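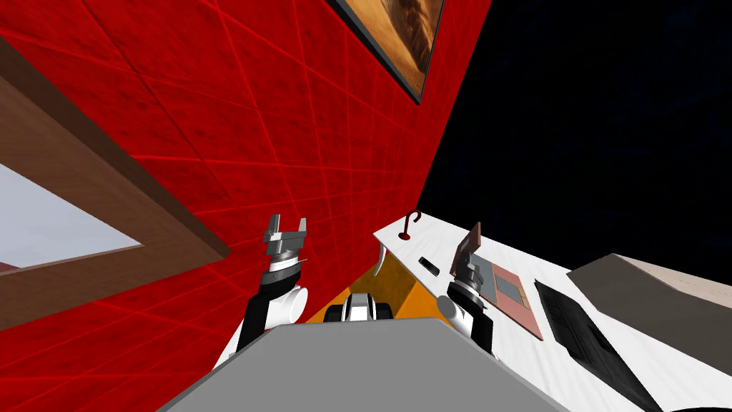 Two-arm test at a simulated white counter, a flat brown piece held upright in the right gripper.

Benkirane's equipment plan for the Duncombe site put simulation first and hardware second. Siamak Mohammadi, who wrote the budget, set aside 71 hours of compute before any purchase order could be signed.

The line items were plain. One two-arm unit, 2 spare grippers, 4 days of installation. Shipping weight was quoted at 869 pounds, which ruled out the upstairs room and its small elevator.

Mahtab Akbari compared quotes from Flemosow and Tritov. Flemosow was cheaper to buy - Tritov included service. The order is due in September, with floor work billed separately.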